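Harnus - notes from a garage tinkerer

Home About Robots Bread (rarely) Archive Contact

13 Jul 2019
Posted by the Harnus blog

So the robot club entered a contest! I've been hinting at it for weeks and now the entry fee is paid, so I can stop being coy. It's called the Plakico Challenge, it's for adult beginners and student teams together, and the task this year is "unpack and plug in." You get a small boxed thing and a charging cord, and your robot has to set the box down where the judges tell it to and then get the cord into a port. Easy for any four-year-old. Horrible for us.

I joined Unlow (that's the club, and no, I don't know where the name came from either) last December, because the evening pottery class was full and the robotics one had spaces. I had never soldered a thing in my life. Seven months later I have opinions about cable ties and a burn mark on my good sweater.

We went with two arms, a white one on the left and a black one on the right, both on the same rail along the edge of the table. The two sides don't match and I was worried we'd lose style points, but I've read the rule book front to back and there are no style points. What there is, is a long section on time penalties, which I now know better than my own phone number.

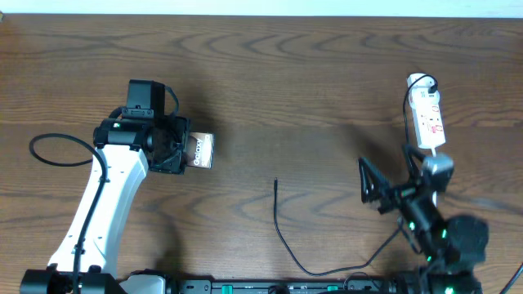
My job on the team is practice runs and the log. I started out with a paper notebook and moved to a spreadsheet when my handwriting got too embarrassing to share, and as of last night it has 1,794 rows. Each row is one attempt at one step: what we asked for, what we got, and a comment column that was supposed to be for technical remarks and is mostly me typing "nope." If you ever want to feel humble, scroll through that on your phone in line at the bank.

The box step is in decent shape. We've tried cereal bar boxes, a soap box, phone boxes, anything small and stiff that people had at home. Stiff is the important part - the soap box got squeezed into an hourglass and I had to throw it out (the soap was fine, I used it). Our software is called Lumenta, which sounds very grand for something written mostly at kitchen tables, and it has a setting for how hard the fingers close. I'd love to tell you we worked that number out with math. We turned it down until stuff fell and then turned it up a bit.

The cord step is where all my evenings have gone. A box stays the shape it is and a cord doesn't, so every single time you put it down it's lying some new way, and whatever the arm learned from the last one is only sort of useful. Also I keep wanting to straighten it with my hand, and that's a penalty!

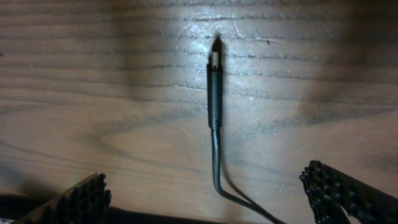

Light is my current obsession. I used to think of it as something you switch on when you come in, and now I walk around the room like a wedding photographer, moving lamps. Shiny spots are the worst of it. With the plug lying right in a patch of glare, the metal tip comes out nearly as pale as the wood behind it, and the shadow beyond it makes a neat dark spike that looks more like a plug end than the plug does. I spent two evenings convinced our code was aiming long before I thought about that shadow. So now I'm testing with the lamp in different spots, and yes, every spot gets its own column in the spreadsheet.

The other thing I'm fussing with is the order. The rules let you do the steps one after the other or both at once, with an arm on each, and both at once saves a lot of time on paper. I'm for it. The rest of the club thinks I'm nuts, and we've agreed to try it my way for two more sessions and then vote. I'm bringing muffins to the second one, which is not a bribe.

If you've done Plakico before, please leave a comment and tell me what the tables are like at the venue, especially the finish! The rule book gives the size and the height and not one word about whether they're glossy. I've emailed to ask and I'll post the answer when I get one.

We use cookies to remember your settings on this site. By continuing to read you accept this. OK More info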